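Rirberg Recycling Drop-Off
Frequently Asked Questions

Home | Hours | What We Take | FAQ | Contact

Last updated 4 December 2022

General

Who can use the drop-off?

Anyone who lives in Rirberg or in the Berna township. You do not need to own your home. Renters, students and people staying with family can all use it. We ask for proof of address the first time you come, and after that we go by the windshield sticker.

What counts as proof of address?

A utility bill, a lease, a property tax statement or a driver's license with your current address. A picture of the bill on your phone is fine. A package label is not enough.

How much does it cost?

Paper, cardboard, cans, glass and plastic bottles are free. There is a charge for tires, mattresses and anything with refrigerant in it. The current price list is posted at the gate and on the What We Take page. We take checks and cards at the booth. We stopped taking cash in February.

Do I need an appointment?

No, except for the brush pile and the hazardous waste days. For those, sign up through the Contact page or call the booth during open hours.

I lost my windshield sticker. Can I get another?

Yes. The first replacement is free. If you sold the car or had the windshield changed, scrape off whatever is left of the old sticker and bring it in. It doesn't matter if it's in pieces.

Can my neighbor bring my recycling for me?

Yes, if your neighbor has a sticker. If they don't, write a short note with your name and address and have them hand it to the attendant. Please put a date on it.

Sorting

Do I have to sort everything before I come?

It goes faster if you do. The bins are in this order from the gate: cardboard, mixed paper, cans, glass, plastic. If you pack the car with cardboard last, it will come out first. People who arrive with everything in one bag are welcome to sort at the tables by the fence. Please don't sort in the driving lane.

Which plastics do you take?

Bottles, jugs and tubs marked 1, 2 or 5. The number is in the small triangle, usually on the bottom. If there is no number, or you can't read it, put the item in your household trash.

We do not take plastic bags, plastic wrap, foam cups, foam trays, garden hoses, toys, flower pots or black takeout containers. Bags are the biggest problem. They wrap around the shafts on the sorting line, and the line has to be shut down while somebody cuts them out. Most grocery stores have a bag bin near the entrance.

Do you take bottles bought in another state or another country?

Yes. We are not a deposit center and we don't pay per bottle, so it makes no difference where a drink was sold. The same rules apply to all of them. Check the number on the bottom if it has one.
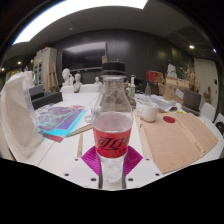
Clear plastic soda bottle with a black screw cap and a red label.

Should caps be on or off?

On, for plastic bottles. Empty the bottle, squeeze some of the air out and screw the cap back on. Loose caps are too small for the sorting screens and end up in the trash. For glass bottles and jars it is the other way around: take the metal lid off and put it in the can bin.

Do I have to peel the labels off?

No. Labels on bottles, cans and jars are removed at the plant. This includes paper labels and the plastic kind that goes all the way around. If a label is already coming off, you can pull it off and throw it away, but don't spend your evening on it.

How clean does everything have to be?

Empty and rinsed. A few drops of water don't matter. Peanut butter jars should be scraped out and given a shake with warm water. Motor oil bottles, pesticide bottles and anything that held paint thinner should not go in the plastic bin even if you have rinsed them. Keep those for a hazardous waste day.

Can I leave my bottles in a bag?

No. Tip them out into the bin and take the bag home. There is a barrel by the plastic bin for bags you don't want back, and that barrel goes to the landfill.

What about pizza boxes?

Tear off the lid if it is clean and put it with the cardboard. The greasy half goes in the trash or in your compost.

Do you take shredded paper?

Yes, in a closed paper bag with the top stapled. Write SHRED on the side. Loose shredded paper blows all over the yard.

What kinds of glass do you take?

Food and drink bottles and jars of any color, mixed together. No window glass, mirrors, light bulbs, drinking glasses, baking dishes or ceramics. These melt at a different temperature from bottle glass, and a small amount can spoil a load.

Batteries, electronics and bulky items

Where do batteries go?

At the booth, never in a bin. Put clear tape over the ends of lithium and 9-volt batteries before you bring them. If a battery is swollen or hot, leave it outside your house on concrete, away from anything that burns, and call the booth. Don't put it in your car.

Do you take televisions?

Yes, 2 per household per year. There is a fee for the old kind with a picture tube. Flat screens are free. Remove the stand if it comes off easily.

Can I take something home from the electronics shed?

No. We get this question a lot. Once an item is in the shed it belongs to the company that hauls it, and many of the computers still have personal files on them. The swap shelf outside the booth is different, and you may take anything from that.

What can I leave on the swap shelf?

Things that work and that one person can lift. Dishes, books, small tools, picture frames and board games are what people look for. No car seats, helmets, mattresses, medicine or opened food. Anything left for more than 15 days is cleared.

Do you take car and truck tires?

Up to 15 a year, off the rim. We can't take tires from businesses.

Hours and weather

When are you open?

The hours are on the Hours page and on the sign on Andrade Road. The gate closes to incoming cars a little before closing time so that everyone inside has time to unload. If the gate is shut, please don't leave things in front of it. The attendant has to move everything by hand the next morning before the first truck can get in.

Do you close for snow?

Sometimes. The yard is on a slope and the lower loop ices up. If the lower loop is closed, the glass and can bins are moved up beside the booth and everything else waits. We post closings on the home page before opening time.

Are you open on holidays?

We close on state holidays. If a holiday falls on a regular open day, we do not add another day that week, so plan for a heavier crowd at the next opening.

Businesses, schools and groups

I run a small business. Can I use the drop-off?

For cardboard only, and with a business permit. One pickup load a week is the limit. Boxes must be flat. For anything else you will need a private hauler. The booth has a list, but we don't recommend one over another.

Can our school or club hold a can drive here?

Yes. Write to Pushpa Rajput through the Contact page at least a month ahead. We can lend you a trailer and park it at your site for a weekend. The money from the cans goes to your group after the scrap yard pays us, and that can take six weeks.

How much does a drive usually bring in?

It varies with the price of aluminum, which we don't control. The last one we hosted, for the Bunaseo after-school program, brought in 993 pounds of cans. Smaller drives are fine too.

Do you give tours?

For groups of four or more, on days when the yard is closed to the public. Han-gyeol Choo handles the schedule. Closed shoes are required and children need to be old enough to stay with the group.

What happens to it all

Where do the bottles go after they leave here?

They are pressed into bales and trucked to a sorting plant. A bale of plastic bottles from our baler weighs 900 pounds. The plant separates them by type, then grinds and washes them. Some of that plastic is made into new bottles, and a lot goes into carpet, strapping and fleece.

Does any of it go to the landfill?

Yes. Loads with too much trash in them are turned down by the plant, and we pay to have them dumped. The plastic bin is the one this happens to most often.

I think I threw something away by mistake. Can you get it back?

Tell the attendant right away and don't climb into the bin. If the bin has not been pressed or hauled, we will try. We have found keys and one hearing aid. Once a bale is made we can't open it.

My question isn't on this page.

Use the form on the Contact page or ask at the booth. Evie Ashworth reads the form messages and answers them in the order they come in. Please include a phone number if you would like a call back.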